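About Brelau Food and Fitness

Brelau is a small nutrition practice for people who exercise. We help runners, swimmers, gym members, walking groups and people coming back to sport after a long break to work out what to eat, how much of it, and when. We do not sell supplements and we do not run a gym.

How we started

Eduardo Godinho set up the practice after 13 years as a swimming coach. He had plenty of swimmers who trained hard before work and then ate nothing until the middle of the day, and he found he was spending more time talking about breakfast than about stroke technique. He went back to college, qualified as a nutritionist and began seeing clients in one rented room above a shoe repair shop on Jenier Street. The first year was slow. Most of the early clients came from his old swimming club, and a few of them still come in every September for a review before the new season.

We moved to our present rooms when the shop downstairs changed hands. There are nine of us now, counting the two people who look after bookings and accounts.

What we do

Most people start with a single appointment, which lasts an hour. We ask what you eat on an ordinary working day, what you eat at weekends, how you sleep and what training you do. Bring a food diary if you have kept one. If you haven't, we will give you a simple sheet to fill in for a week and talk again once you have done it.

After that we write a plan. It will use food you already buy where we can manage it, and it will take account of who else you cook for. A plan for someone on night shifts looks very different from a plan for someone training for a first half marathon, and we would sooner spend longer on the first draft than hand over a printed sheet that suits neither.
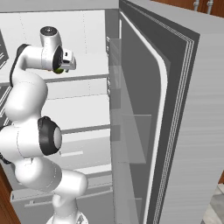 A white robotic arm reaching into an open fridge.

We also spend a good deal of time on what people keep in the house. Clients often tell us that the evening meal is fine and the trouble comes at four in the afternoon or ten at night. We go through the week's shopping list with you and look at what could be swapped, what could be bought less often and what should be within easy reach after training. Plain yoghurt, eggs, fruit, oatcakes and cooked potatoes do most of the work.

Group sessions

The Bae Club is our evening group and meets on a Thursday at 7 pm. It is named after the hall we use, the old Bae Rooms, and has nothing to do with anything more romantic than that. Each session has a short talk, then time for questions. Recent subjects have been eating before an early swim, drinking enough in hot weather, and reading the back of a cereal box. There is room for 35 people and you do not have to be a client to come.
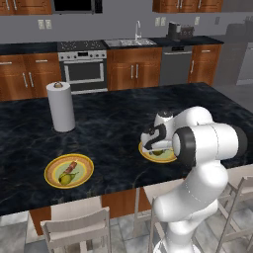

Local clubs can book us for a visit as well. We bring our own handouts and need only a table and somewhere to plug in a kettle. The Gillano Harriers have had us in before each of their last three winter seasons, and we adjust the talk to suit the age of the group. For juniors we keep to regular meals, snacks and water, and we don't discuss weight.

What we don't do

We do not treat illness. If you have diabetes, kidney disease, a history of an eating disorder or any other condition that affects what you can eat, please speak to your GP first. We are happy to work alongside a hospital dietitian, but we can't replace one.

We do not promise a number on the scales. Some clients lose weight, some gain it — usually the ones who have been training on too little — and some stay exactly as they were and find the last few miles easier.

Fees

Fees are set out in the booking letter, and there is no joining charge. Members of the clubs we visit pay a reduced rate for a first appointment. We keep 100 free places each year for people who are out of work or on a low income. Ask at the desk or by telephone and we will send you the short form.

Comments

Marian T: Came to the Thursday talk on early swims. Very useful, though the hall was a bit chilly. Will there be a handout for those who missed it?

Brelau desk: Yes Marian, copies are at reception, or we can post one.

oldlegs: Had my review last month. Porridge the night before a long run was new to me and I've stuck with it.

Priya: Do you see vegetarians? My daughter runs with the Harriers juniors.

Brelau desk: We do, Priya. Please come along to the first appointment with her.

Contact us | Copyright Brelau Food and Fitness | Back to top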